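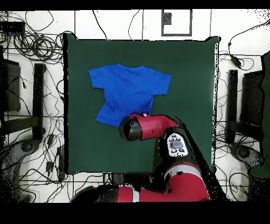

4 min read

Laundry folding, bench notes: why a T-shirt is still hard

Readers of this newsletter ask one question more than any other, which is whether a machine can do the laundry yet. The short answer for this issue is that a machine can do some of it, slowly, on a good day, with one garment at a time and somebody within reach of the stop button. The longer answer depends on which part of the laundry you mean.

Washing and drying were solved as mechanical problems long ago. A drum doesn't need to know what is inside it. Folding is different, as the machine has to find the garment, work out which way it is facing, pick a point to grab, and move that point somewhere useful without dragging the rest of the cloth along. A blue short-sleeved T-shirt, already spread out on a green surface, skips the first half of that list. Most single-arm folding work begins from this position, and published success rates should be read with that in mind.

What makes cloth awkward

A rigid part has six numbers that describe where it is. Three give position and three give rotation. If an arm picks up a steel bracket by one end, the other end follows in a way that can be computed in advance. A shirt has no such description. Every crease is a separate piece of information, and each one changes when the fabric is touched. A sleeve turned under by an inch can ruin the last fold even if the first one went to plan.

Friction matters as well. Cotton grips felt and slides on laminate, so a motion tuned on one table will overshoot or fall short on the other. Teams who report good numbers on one surface and poor numbers on another usually have nothing wrong with their software. The cloth slid farther than it did in training.

Then there is thickness. A T-shirt is one of the thinner things a general-purpose gripper is asked to hold. Close the fingers a little too high and they meet on air. Go a little too low and they press into the table, which trips the force limit on most arms and ends the attempt. The working band is a few millimeters deep, and calibration drift over a long session can use up most of it.

The usual workaround is to grab where the cloth already stands up. A raised corner at a shoulder or hem gives the fingers something to close on from either side. Where no such point exists, the arm has to make one by pushing or pinching the fabric into a ridge, and that costs a second motion with its own chance of failure.

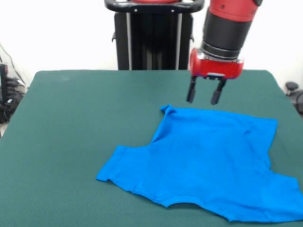
Surora test log

The Surora project runs a plain version of the task: one arm, one shirt, flat start, sleeves in, then a half fold from the hem. The shared log now holds 2449 attempts. A fold is scored as complete when the sleeves are inside the body outline and the hem meets the collar edge. Neatness is not scored, and anyone who has worked in retail would send most of the results back.

Median time for a completed fold is 42 seconds. An adult who isn't trying very hard takes a few seconds for the same shirt. The gap has little to do with how fast the motors can turn. Most of the time goes to pauses between motions, when the system looks again and decides whether the last move did what it was supposed to do. Cutting the pauses is easy, and it brings the completion rate down with it.

The log sorts failures under 3 headings:

Missed pinch. The fingers close and come up with nothing. Usually harmless, and the arm can try again.

Double layer. The fingers take the front and back of the shirt when only one was wanted, or take one when both were wanted. The second case is worse. The front panel lifts, the back stays down, and the shirt ends up partly open with no simple way to recover.

Drag. The grasp is good but the whole garment moves with it. Common near the hem, where there is less fabric weight to hold the far side in place.

Plovia and Ilter have both asked for the log in raw form. Plovia sorts hospital linen and is mainly interested in the pinch data. Ilter packs folded shirts for uniform suppliers and wants to know about drag, as its line already runs on a slick surface.

One arm or 2

People fold with two hands for a reason. One holds the cloth still while the other moves it, or both lift together and keep the fabric under tension. A single arm has to depend on friction and gravity for the holding part. Adding a second arm fixes a good share of drag failures and introduces a new set of problems in timing and reach. It also raises the price of the station enough that a shop handling small batches won't see the money back.

For shop-floor use, a fixed folding plate is still the better purchase. It handles one type of garment, in a narrow range of sizes, faster than any arm in the Surora log. Arms become worth discussing when the mix changes from piece to piece, and mixed loads are exactly where completion rates are weakest.

The Ra group is due to release its mixed-garment set in January, with towels, long sleeves and children's sizes included. We will run the same scoring on it and print the table in the issue after that.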